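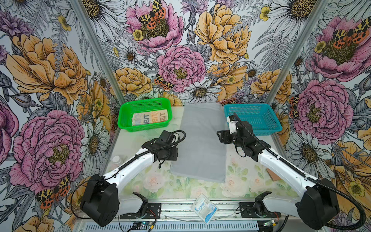 *Peonies, daisies and thistles, with spotted moths among the blooms.*

## Cellar notes: the Tendilmont rosé after the filter change

The August bottling of the Tendilmont rosé is finished, and members who ordered by the case will see two lot codes on the back label. Lot A went through the old pad filter. Lot B went through the cartridge unit that Annapurna Arumugam set up at Zalar over the summer. The base wine is the same: Grenache with a small share of Cinsault, pressed whole-cluster, fermented cool in steel and kept off malolactic.

We held back 20 bottles of each lot for comparison. Free sulfur was matched before filtration and dropped slightly more in Lot A, which we put down to air pickup at the pump connection. Dissolved oxygen readings at the filler pointed the same way. The fitting has been replaced.

Adanech Birhane and Angus Moncrieff tasted both lots blind, seven days after bottling. Both found Lot A a little flat on the nose, with the strawberry note muted and more pith on the finish. Lot B showed more lift and a cleaner line of acid. Neither taster would call the gap large — Angus reversed his preference on the second pour and then reversed it back. Bottle shock is a likely factor at that age, and the test will be repeated before the winter shipment.

Yield was nearly 900 cases across both lots. Of these, 600 are set aside for members and the rest go to the restaurant list. Mixed cases will hold one lot only, so please check the code before comparing notes with a neighbor.

Serve at cellar temperature for the first half hour, then colder if you prefer. Straight from the refrigerator the wine closes up, Lot A more so. It is not built for long keeping, and we suggest drinking it by the end of next summer.

Asnakech Zeleke is collecting tasting notes on both lots. Include the lot code and the closure type with yours.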